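Kids' Corner > How Stuff Works

Why do things fall down?

I drop stuff all day long. Socks, toast, my keys! And every single time they go down, never up. The reason is gravity – a pull that the whole Earth has on you, me and everything else.

A high shelf is a great place to think about it, because the shelf pushes up while gravity pulls down.

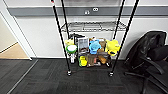
Armindo Mota asked me if heavy things fall faster. Nope! Drop a big rock and a little rock together and they land together.

Bags feel gravity too. The more you put in, the harder the handle tugs on your hand.

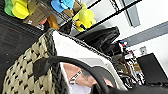 What about the floor?

It pushes back! That's why you don't sink through the carpet.

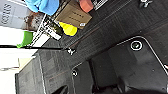
Try it on Sunday

Drop a flat sheet of paper, then a crumpled one. Air slows the flat one – so cool!

28 comments | 714 shares

More like this:
Why is the sky blue?
How do magnets stick?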